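4.2. Le poste de remontage et ce qu'il déplace dans le métier

Avant d'en venir aux entretiens, il nous faut dire un mot de l'atelier lui-même, car on comprendrait mal les propos des techniciennes et des techniciens sans avoir en tête la longue histoire de leurs gestes. L'atelier de Bodondale a ouvert en 1982, à une époque où l'on y réparait surtout des caisses enregistreuses et des machines de bureau, et il n'est passé aux ordinateurs de seconde main qu'en 2000, lorsque l'entreprise Dralex en a repris les murs et une bonne part de l'équipe. Les plus anciens ont donc connu deux ou trois métiers sous le même toit, et ils en parlent volontiers, avec une précision qui nous a souvent retenus bien au-delà de l'heure convenue (nous les en remercions encore).

Au moment de l'enquête, 11 personnes travaillaient au démontage, au tri et au remontage des unités centrales. Chacune suivait une machine du début à la fin, ce que l'on appelle dans la maison « prendre un boîtier ». L'arrivée du projet Droler, consacré à la remise en place des processeurs par un bras robotisé, a touché précisément à cette continuité. Le processeur est une pièce que l'on manipule peu de temps, mais que tout le monde redoute : une broche tordue, un contact effleuré du pouce, et la carte part au rebut. Confier ce moment à une machine pouvait sembler un simple soulagement. Les entretiens racontent quelque chose de plus nuancé, et c'est à cela que nous voudrions nous attarder ici.

La première chose dont on nous a parlé, c'est la préparation. Le boîtier doit être couché, ouvert, tourné du bon côté ; le processeur doit attendre à sa place sur le support imprimé, à gauche de la machine, et la plaque de maintien du socket doit être relevée. Ces attentions existaient déjà, bien sûr, mais chacun les arrangeait à sa manière, avec ses habitudes et parfois ses petites superstitions. Elles sont devenues communes, écrites, discutées en réunion — et plusieurs personnes nous ont confié y avoir trouvé un plaisir inattendu, celui d'apprendre enfin comment faisait la collègue d'à côté. La figure 3 montre le poste et l'opération telle qu'elle se présente à hauteur de socket.
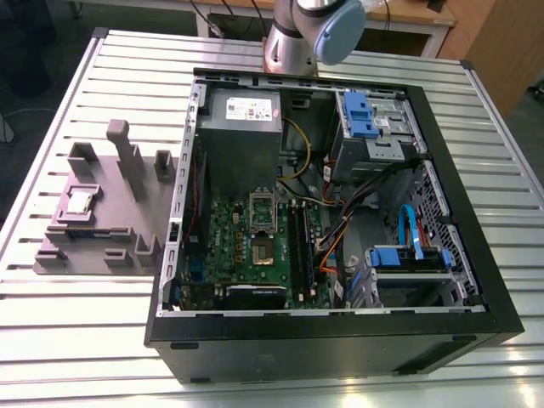
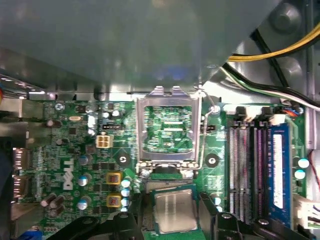

Figure 3. Mise en place du processeur dans une unité centrale de bureau. En haut : le boîtier ouvert et le support où est posé un processeur. En bas : le processeur tenu entre les doigts de la pince, près du socket ouvert.

La deuxième chose est le regard. Une technicienne qui posait elle-même ses processeurs nous disait qu'elle travaillait « au bout des doigts » et que ses yeux ne venaient qu'en second, pour confirmer. Devant le bras, c'est l'inverse : il faut voir avant tout, juger d'un alignement que l'on ne sent plus, et décider assez tôt s'il convient d'interrompre le geste. Cette vigilance fatigue autrement. Les épaules et les poignets s'en trouvent mieux, nous a-t-on répété avec insistance, mais les fins de matinée paraissent longues, et l'équipe a obtenu que l'on change de poste vers 10 heures, puis de nouveau après le repas.

Nous avons repris, avec l'accord de l'équipe, le cahier de liaison tenu à côté du poste, où chacun note librement ce qui mérite de l'être. Il contenait quelque 1443 annotations à la fin de juillet. Beaucoup sont brèves (« plaque mal relevée », « câble dans le passage, repoussé »), d'autres tournent à la véritable petite chronique, et l'on y voit naître un vocabulaire. Les câbles d'alimentation y tiennent une place considérable : souples, jamais rangés deux fois de la même façon, ils réclament une main humaine avant chaque essai, et c'est souvent à leur propos que les techniciens affirment, avec une fierté tranquille, que le bras a besoin d'eux.

Reste la question de la reconnaissance, plus délicate. Dans la grille de classification de l'entreprise, inspirée de la méthode Cabello, la pose du processeur comptait parmi les gestes qualifiants et la préparation du boîtier n'y figurait pas. Les personnes qui avaient mis des années à acquérir le premier se sont donc vues un temps occupées à une tâche sans nom — le mot est de l'une d'elles. Une révision de la grille était en cours lorsque nous avons quitté l'atelier, et la section suivante examine les trois versions successives qui en ont été proposées.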